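Baseball for Writers, handout 4: the game story lede

OK, so last time we talked about the box score and how to read one fast. Tonight I want to get you from the box score to a first sentence, which is where most of you freeze up (I still do, some nights).

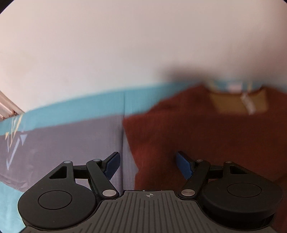
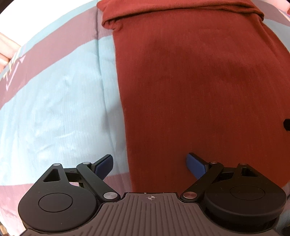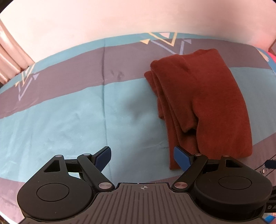 Gripper and fabric, three views

Start with the turn. Every game has one at-bat where it tips over, and it's often not the last one. In the Flolness game we listened to, everybody wanted to lead with the walk-off single. Fine! But go back to the seventh. Velumside has a runner on third, one out, and the shortstop throws home instead of taking the easy out at first. If that run scores there's no walk-off to write about. Vendula Polák led with the throw and saved the single for her second sentence, and hers was the one I wanted to keep reading.

Numbers: pick 2 for the lede and park the rest. A pitcher who strikes out 15 gets that number up top, obviously. His pitch count can wait till paragraph four.

Names: first and last the first time, last only after that. Lourenço Mendes asked about nicknames. Only if the fans use it, and never in the lede.

Verbs are where I get picky. Hit, threw, walked, caught. You don't need "crushed" or "blasted" on a fly ball that barely cleared the fence (I did this for my whole first April on the beat and my editor circled every one of them in red).

Quotes go after the turn is clear. If the manager says "we battled," leave it in your notebook.

For next class: take the Jelínek box score from the packet and write two ledes, one from each team's side. Keep them under 35 words apiece. Bring them on paper, please, we'll be swapping and marking them up.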